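MKT 210 Product Naming and Labeling
Unit notes: Brand names and where they go
Updated 5/4/21

Reading for this unit: chapter on names and marks in the course packet. The case pages handed out in April on Sisteo and Clelen are also needed. Bring them to class, along with your own notes on Sqalli if you chose that one for the short paper.

What a brand name does

A brand name lets a buyer find the same product again. Most of the other jobs we give to names (sounding modern, sounding friendly, hinting at quality) come second to that one. If a buyer liked a product and can't remember or spell the name, the seller has lost part of the value of a good first purchase.

A name is also a piece of property. It can be registered, licensed, sold or lost. We cover the legal side in the next unit. For now, keep the business name, the brand name and the product description apart. A company may trade under one name and put another on the box. The words "hand soap" on a bottle are the description. They belong to everyone.

Kinds of names

Descriptive names say what the thing is or does. They are easy to understand and hard to protect. They also cause trouble when the company adds a product that the name doesn't fit.

Suggestive names point toward a quality or use without stating it. A buyer needs a small step to make the link. Many names for cleaning products and snacks are of this kind.

Ordinary words used out of place are common words with no link to the product. They are easy to spell and say, but hard to search for.

Made-up names have no meaning before the company uses them. Sisteo, Clelen, Sqalli and Plornar are all in this group. They are the easiest to register and the most expensive to teach to buyers.

Joined names put words or parts of words together. The buyer can usually guess where one part stops and the other starts. When the name is set in all capitals with no space, that guess gets harder.

Family and place names have their own rules and are left for the legal unit.

Length and sound

There is no correct length. Short names fit on small surfaces and are quicker to say. The trade-off is that most short combinations of letters have been taken. Of our four case names, three have 6 letters or so close to it that it makes no difference in layout.

Say the name out loud before you judge it. Things to listen for:

Does the stress fall in the same place for every speaker?
Can someone who hears it on the phone write it down?
Does it run into the word before or after it?

Sqalli fails the phone test for most English speakers. They write it with a U after the Q, or with a C in place of the Q. The company kept the spelling and bought the common misspellings as web addresses. That is a normal fix and it costs money every year.

Clelen has a different problem. The two Ls and two Es are easy to mix up on a small label, and people reading quickly leave one out. In the shelf test described in your case pages, 36 of the 50 shoppers wrote the name correctly after seeing the box. With the older lettering, 10 of the 50 did. The name was the same both times. Only the typeface and the spacing changed.

Know that result for the exam. A weak score on recall may come from the lettering, so test the lettering before you replace the name.

Testing a name

A basic name test has these parts, in this order.

1. Show the name alone, in plain black type. Ask what kind of product it might be.
2. Take it away. After a short unrelated task, ask people to write it down.
3. Say the name to a different group and ask them to spell it.
4. Show it on the product at the size it will really be used.

Students often skip the last step. A name that does well on a white page may do badly on a cap, a cable tag or the side of a bottle. Plornar was tested only on a white page. The R and N next to each other looked like an M once the name was molded into the lid, and the first lids had to be recut.

Do not tell people what the product is before the first step, and do not ask whether they "like" the name until the end, if at all. Answers to that question mostly follow whatever was asked just before it.

Where the name goes

On a box or a carton the front panel is the obvious place, and the main question is size. On the product itself the choice is narrower. You work with whatever flat surface is left after the vents, buttons, joints and screws have been placed. The designer should ask for that surface early.

Direction. Text across is read fastest. On a tall, narrow surface, across may force the letters to be very small, so the name is often run vertically. Pens, heaters, speaker stands and bottles all do this. Running it vertically allows larger letters, at some cost in reading speed. Short names lose less than long ones.

Contrast. Light or bright letters on a dark body hold up well at a distance. Dark gray on black looks neat up close and is hard to read in a photo. Raised letters with no color depend on the lighting.

Repeating a color. If the lettering color also shows up on another part of the product, the two read as belonging together, and the color starts to work as a second mark. It helps if there are few other colors nearby. 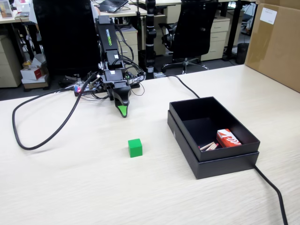 Fig. 1. Vertical name on an upright part. Green letters on a black housing, with green again at the gripper tip.

Method. Printing, stickers, molding and engraving differ in cost and in how long they last. Stickers are cheapest to change and the first to peel. Molded names can't be changed without changing the mold, so the spelling has to be final. See the Plornar lids.

Common mistakes in last term's papers

Calling every odd spelling a made-up name. A changed spelling of a common word is usually still descriptive.

Judging a name by the logo. Describe the name first in plain type, then the logo.

Leaving out the size. "The name is easy to read" needs a surface and a distance.

For next time

Pick one item from your kitchen or desk with the name on the item itself. Write one page covering the kind of name, its direction, the contrast and the method. Attach a photo or a sketch. Then write the name as you would say it to someone over the phone, with any spelling help you would have to add.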